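News from the Bench: Where the Hand Tools Live Now

31/01/2025

Those of you who have been coming to the Norkgate workshop for a while will remember the old tool drawers, and I suspect you won't remember them kindly. The top one stuck, the second one came all the way out onto your feet if you pulled it with any conviction, and the bottom one held whatever had been too long, too greasy or too mysterious to go anywhere else. I once spent most of a lunch break looking for a nail punch in there and came away with a bicycle lamp, two allen keys and a very old peppermint.

So over December, while the place was quiet, Ruan Makhubela and I emptied the lot. We had planned on one afternoon. It took us the better part of a week, partly because Ruan can't pick up a chisel without wanting to sharpen it, and partly because I kept stopping to make tea and read the old newspaper that lined the drawers (there was a recipe for apricot tart that I have copied out, if anyone would like it).

What we ended up with is much simpler. The things people reach for all day long - screwdrivers, pliers, the small hammers, tape measures - now sit in open bins on the tables, where you can look down and see what you've got. The things people want once in a blue moon have gone up on the Swanepoel shelving along the back wall, with labels written large enough for those of us who leave our glasses in the car. Anything with a blade stays in the tall cupboard with its guard on, same as before, and the key is still on the same hook.

I was not sure about open bins at first, I'll admit. I like a thing to have its own slot. But slots only work if everyone agrees on them, and after years of finding the wood rasp in the slot marked "rulers" I have made my peace with it. You tip your head over the side, you see the handle you want, and you're back at your job before the glue has gone off.

A word about the screwdrivers in particular, which gave us the most trouble. We had far too many of some and hardly any of others. The ones with rounded tips have been put in a bucket under the sink for Ruan to regrind, and if you have a soft spot for one of them, please speak up before he gets to it. We would be very glad of a few more of the stubby kind, the ones that fit under a sewing machine table, so if you have a spare at home that never gets used, do bring it along and leave it with Marietjie Buthelezi at the front desk. She is keeping a list so that we can thank people properly.
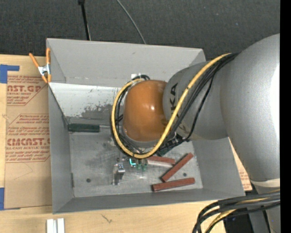
Putting tools back is the part I would ask everyone to be gentle with, and patient about too. Lay them down flat instead of dropping them in from a height, please, as the noise goes right through the building and the tips suffer for it. It also helps to leave a bit of space around each one, the way the screwdriver with the dark green handle is lying at the back left of the gray metal bin, where it can be spotted from across the table. Don't fret about marking a bin, either. That one has plenty of scratches and smudges on its floor already, and a few more won't hurt. If you come across something that belongs nowhere, leave it on the windowsill and I'll have a look at it when I'm next in.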